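Residency Diary, Bunstead Paper Archive
Entry for Friday, second week of March

The reading room opened at the usual hour. Qiuyue Dong and I resumed work on the Kotian deposit, which arrived from the family in the autumn and has until now been held in the outer store. The deposit consists of letters, household accounts and a long series of seed catalogs, several with prices corrected in pencil. The accounts are in better order than the letters.

Box 30 was opened first. It contains correspondence between the Kotian household and a nursery at Sendatari, most of it concerning pear stock and the late payment for it. The tone on both sides is courteous for two seasons and then becomes noticeably less so. One letter, numbered 803 in the family's own system, refers to an enclosed drawing of the lower orchard. The drawing is not in the box. A note has been placed in the register, and the remaining boxes will be checked for it in sequence.

Kamala Murthy, who is responsible for the catalog, joined us at eleven to settle the question of the family's numbering. It was agreed that the original numbers will be kept and recorded beside the Archive's own. This will lengthen the listing, but readers who come to the letters through the older printed history will need them. The history is incorrect on at least one point – the nursery did not close after the flood, as its bills continue for three years beyond it.

The afternoon was given to the accounts. Entries for lamp oil, twine and boots recur every winter. There is a single payment for piano lessons, never repeated. I transcribed as far as the spring quarter and left the marker at the page headed Plustodov, a name which has not appeared before and which may be either a person or a farm.

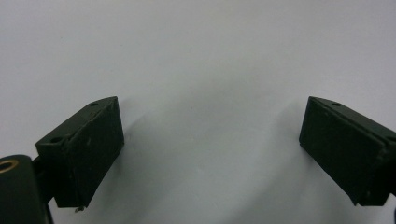 White surface with two dark green gripper fingers, March.

Two requests from outside readers were answered before closing. The first concerned copying fees and was referred to the front office. The second asked whether the seed catalogs may be consulted before the listing is complete, and permission was given for the bound volumes only.

Rain from four o'clock. The outer store was inspected and found dry, with the exception of the sill by the north door, where a towel has been laid. To be done on the next working day: box 31, the missing drawing, and a reply to the family regarding the photographs they have offered.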